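# Ladefoged Building Block Set with Baseplate

Supplied by Girbridge Educational Equipment to schools, nurseries, libraries and therapy services.

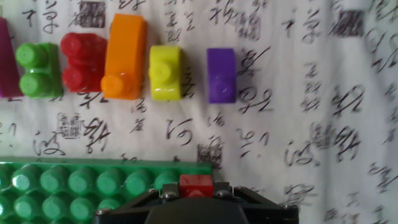
## Product overview

The Ladefoged set is a construction resource for children from three years of age, intended for shared use in classrooms and playrooms. The blocks are molded in a single piece with rounded studs and softened corners, and they grip firmly enough to build upright while still coming apart in small hands. A studded baseplate is included with each set and gives the youngest builders a stable surface on which to begin.

The range was first offered to Girbridge customers in June, following a trial period at the Hernton Early Years Center. Staff there used the blocks daily in two mixed-age rooms and reported on durability, cleaning and storage. Their comments led to a change in the storage tub, which now has a wider opening and a lid that may be removed without tools.

## Set options

| Item | Contents | Intended use |
|---|---|---|
| Starter Set | Blocks in assorted colors, one baseplate, cloth bag | One to 2 children |
| Classroom Set | 500 blocks, baseplates, lidded storage tub | Groups of up to 14 children |
| Baseplate Pack | 10 baseplates in green | Extension of either set |

Replacement blocks may be ordered by color. Orders for replacement blocks are packed in plain recyclable bags and do not include a storage tub.

## Materials and finish

All blocks are made from a rigid molded plastic with a gloss finish. Color runs through the full thickness of the material, so light scratches do not expose a different shade underneath. Small differences in tone may occur between production runs. Customers who wish to match an existing set closely should quote the batch code printed on the base of the storage tub.

Baseplates should be placed on a flat, firm surface. Use on thick carpet is not recommended, as the plate may flex when weight is placed on one corner.

## Use in the classroom

Each Classroom Set is supplied with an activity booklet prepared by Elínborg Lund and Crescencio Marín. It covers sorting, pattern making, early measurement and turn-taking games. The activities are arranged by length and most may be completed within a single lesson – a few of the measurement tasks are better spread over a week.

The booklet also contains a short section on building from verbal instructions. One child describes a finished model and a partner attempts to build it without seeing the original. Teachers at Hernton found this useful for practicing words of position such as "behind," "next to" and "on top of."

Additional copies of the booklet are available on request.

## Cleaning and care

- Wash blocks by hand in warm water with a mild detergent.
- Rinse well and leave to dry on a towel with the studs facing upward.
- Do not use a dishwasher, steam cleaner or solvent.
- Wipe baseplates with a damp cloth after each session.
- Inspect blocks at the start of each term and discard any with cracks or sharp edges.

Cloth bags may be machine washed on a cool cycle. They should be air dried, and some shrinkage is to be expected after the first wash.

## Safety

The sets are not suitable for children under three years of age. Smaller blocks may present a choking hazard. Adult supervision is recommended during group sessions, and packaging should be removed before the blocks are given to children.

## Ordering and delivery

Orders may be placed by account holders through the Girbridge catalog or in writing to the sales office. New customers are asked to complete an account form before their first order. Deliveries are made from the Grurel warehouse on working days, and a signature is required on receipt.

Unopened sets may be returned within 14 days of delivery. Opened sets cannot be accepted unless faulty.

Account inquiries: Hrefna Dalsgaard, Sales Office

Replacement parts and batch matching: Bent Laxdal, Grurel Warehouse

Page last revised 2023-08-10.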